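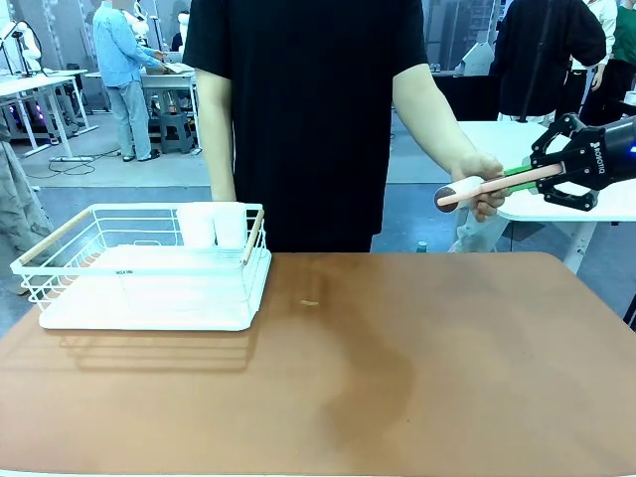 The Nodton laboratory has opened the second round of its household demonstration program, in which staff members teach a robot everyday tasks by guiding it directly or by operating it from a remote station. The first round closed in January with 1003 recorded demonstrations, most of them limited to picking up and setting down single items. The current round adds tasks performed with a human partner, such as passing a long-handled tool between a person's hand and the gripper beside a dish rack with cups in it. Gitau Sang, who leads the program, has asked that each exchange be recorded in both directions – person to robot and robot to person – and that operators keep to a steady pace.

Staff who wish to serve as operators must complete 3 supervised sessions before recording on their own. Sessions are held at the Bisar building and may be reserved through Sarla Joshi. Demonstrations that end early should be saved and marked incomplete, as the Grelis software team reviews these separately. Operators trained in the first round need only attend the safety briefing.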